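Notes, Tuesday session, Colin Bellamy

Slide 4. Two-arm handoff, taught by remote control. Operator drives both arms; joint angles and wrist views are logged together. Cropper trims idle time at either end. 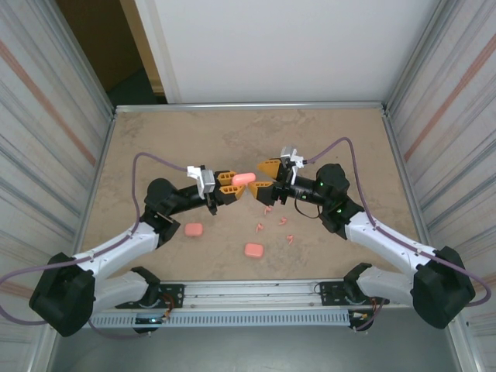
Pink block in the left gripper, right gripper reaching in.

Say: the handoff is the hard segment. Give the dataset size, 1471 demos, 202 held back for testing.

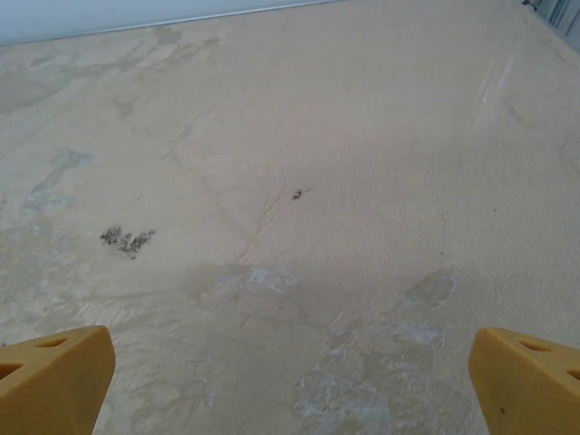
Slide 5. Wrist views. Policy gets these at full rate. Do not normalize brightness per clip; it cost us 17 points on Komero. Pause for questions on lighting.
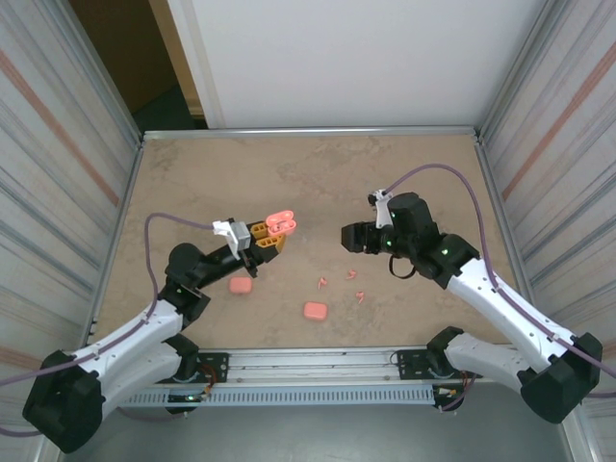
Slide 6. Operator rules. One arm holds still while the other closes. No regrasp in midair. If the part drops, end the take and tag it. Skip the Liketwood numbers if short on time.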